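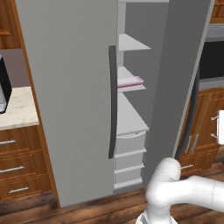

Lehre > Praktikum Robotik > Skript > Einheit 4

Einheit 4: Türen, Griffe, Regler – wir vergleichen Greifer in der Simulation

Letztes Mal haben wir Würfel gestapelt, und das war (ich gebe es zu) vor allem zum Aufwärmen. Heute geht es an den Kühlschrank! Ich mag diese Aufgabe sehr, weil sie harmlos aussieht und dann fast alles verlangt, was ihr bisher gelernt habt: einen langen senkrechten Griff finden, ihn fassen, eine schwere Fläche auf einem Kreisbogen führen und am Ende mit dem Arm nicht selbst im Weg stehen.

Die Szene ist unsere Küche aus dem Simulator Zodau, mit dem weißen Arm rechts vorne. Die linke Tür bleibt in dieser Einheit zu, wir arbeiten nur mit der rechten. Wer beim Laden eine ganz geschlossene rechte Tür sieht, hat die Startstellung A erwischt. Startstellung B ist die halb offene, und mit der fangt bitte an, dann könnt ihr euch erst mal um das Weiterschwenken kümmern und das Greifen auf später verschieben.

4.1 Die beiden Greifer

Zur Auswahl stehen zwei Modelle. Der Plelto ist ein klassischer Parallelgreifer mit zwei Backen, die sich gerade aufeinander zubewegen. Der Hilham hat drei Finger, die sich an die Form anlegen. Ich hatte vor dem ersten Durchlauf fest damit gerechnet, dass der Hilham haushoch gewinnt, und lag ziemlich daneben. Bei einem geraden, senkrechten Griff ist der Plelto nämlich richtig gut: zwei Backen quer zum Griff, zudrücken, fertig. Schwierig wird es erst unterwegs. Die Tür dreht sich um ihr Scharnier, der Griff dreht sich mit, und wenn das Handgelenk dieser Drehung nicht folgt, verkantet der Parallelgreifer und rutscht ab. Der Hilham verzeiht da mehr, dafür braucht er Platz hinter dem Griff, und den hat er nicht immer.

Sumeya Berhe hat in ihrer Bachelorarbeit beide Modelle je 100 Versuche lang an derselben Tür laufen lassen. Ihre Logdateien liegen im Kursordner, schaut da unbedingt rein, bevor ihr eigene Parameter ratet. Besonders lehrreich finde ich Versuch 19 mit dem Plelto: Die Kontaktkraft steigt ganz brav an, bricht plötzlich ein, und der Arm fährt seine Bahn seelenruhig zu Ende, nur eben ohne Tür.

4.2 Positionsregelung oder Impedanzregelung?

Jetzt zum eigentlichen Kern. Eine reine Positionsregelung fährt stur die vorgegebene Bahn ab. Liegt euer geschätztes Scharnier ein bisschen falsch, dann passt der Radius nicht, und der Arm drückt oder zieht quer zur Bewegungsrichtung der Tür. In der Simulation seht ihr das als hässliche Kraftspitzen, an echter Hardware hört ihr es (kein schönes Geräusch).

Bei der Impedanzregelung verhält sich der Greifer wie an einer Feder mit Dämpfer befestigt. Ihr gebt also vor, wie nachgiebig er sein soll, und zwar getrennt nach Richtungen:

– tangential zum Bogen: eher steif, damit die Tür auch wirklich mitkommt
– radial: weich, hier steckt der Fehler der Scharnierschätzung
– vertikal: mittel, Startwert aus der Konfigurationsdatei übernehmen
– Drehung um die Hochachse: weich anfangen und langsam erhöhen

Den Regler Tsang findet ihr fertig eingebunden, ihr müsst nur die Steifigkeiten setzen. Bitte radial nicht mehr als bis zu 200 N/m einstellen, darüber fühlt er sich schon fast wie eine Positionsregelung an und ihr vergleicht am Ende zweimal dasselbe.

4.3 Kamera

Zwei Ansichten sind möglich, eine feste im Raum und eine am Handgelenk. Die feste Ansicht zeigt euch den Türwinkel sehr schön, aber je nachdem, wo ihr sie hinsetzt, schiebt sich der Arm oder die Tür selbst vor den Griff. Die Handgelenkkamera sieht den Griff beim Anfahren prima und nach dem Zugreifen dann fast nur noch Tür. Terence Whitlock schwört trotzdem auf sie, ich nehme lieber beide. Probiert es aus und schreibt auf, welche ihr für welche Phase benutzt habt!

4.4 Aufgaben

1. Startstellung B laden und die rechte Tür mit dem Plelto weiter öffnen, zuerst mit Positionsregelung.
2. Dasselbe mit Tsang. Kraftverläufe in ein gemeinsames Diagramm zeichnen.
3. Aufgabe 1 und 2 mit dem Hilham wiederholen, je 20 Versuche pro Kombination.
4. Scharnierposition absichtlich verschieben und notieren, ab wann welcher Greifer abrutscht.
5. Für Schnelle: Startstellung A, also mit Anfahren und Greifen.

Als Erfolg zählt ein Versuch nur, wenn der Zielwinkel erreicht ist und der Griff bis dahin gehalten wurde. Die Tür mit dem Ellbogen aufzuschieben ist kreativ, zählt aber nicht (ja, das hatten wir schon). Abgabe als PDF mit den Logdateien zusammen im Kursordner, Dateiname wie bei Einheit 3. Wenn der Simulator beim Wechsel des Greifers hängt, einmal komplett beenden und neu starten, der Fehler ist bekannt und wohl erst im Juli behoben.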